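Progress report to Ashley Mottram, Trovar
Bellamy fit-out, second period, to the end of January

Dear Ashley,

Thank you again for your patience over the holidays, when I know my replies were slower than you would have liked. I'm pleased to say we are in much better shape than when I last wrote, and I'll try to set it all out in a sensible order, though you know how I tend to wander.

The biggest news is that the sewing room at Lulavville now has all its workbenches. The last two came off the truck with scuffed legs, and the supplier has agreed to touch up the powder coat on site at no charge. The benches are set at the height our machinists asked for, a little taller than the drawings, and I'm glad we waited and let people try the sample bench first. It cost us a week or so and I would do it the same way again.

The pressing tables have been more of a saga. Mirnex sent the first one with the wrong vacuum fitting, and then the right fitting in the wrong size — by that point I was on first-name terms with everyone in their dispatch office. The table is now running and the pressers like it very much. The second is promised for February, and I have asked for the fitting to be checked before it leaves their warehouse. 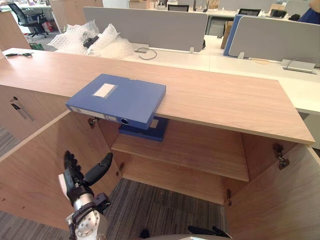

On the money side, we are close to where we said we would be. Freight came to $465 over the estimate, nearly all of it from the return trips on that first table, and Mirnex has credited us $384 of it. I am still chasing the balance, and I'll let you know when it lands. We have spent more than $2000 of the contingency, mainly on extra power points along the back wall, where the electrician found the old wiring wasn't up to the load. I'd rather have found that in November, but there we are.

Ulla Halvorsen has taken over the training side and has been a real gift to us. She runs her sessions at 7.30 in the morning, before the machines start up, so people can hear her without shouting. The newer staff are coming along nicely on the overlockers. The cutting side is slower, and I would like to give it another month before we talk about the larger orders.

Still to come are the lighting over the inspection bench, the floor matting (the colour is settled at last, a mid grey) and the final safety walk-through. If you could send me two or three dates that suit you for a visit, I'll organise the rest around them, and lunch as well.

With warm regards from all of us at Bellamy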